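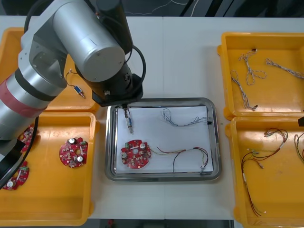 Trays for sorting a big button collection?

I inherited my aunt's buttons and they're all in one giant tin. Would trays help, and does it matter if they're plastic or metal?

mossy_porch
Oh, what a lovely thing to inherit! I sort mine by color first, then size, and plastic trays are kinder to old shell buttons – metal ones can be slippery and loud. Give yourself a few slow evenings with the radio on and don't rush it.

Tornville77
muffin tin. works fine

6 comments · 4 shares
Contact us | © Morkero Community Help | Back to top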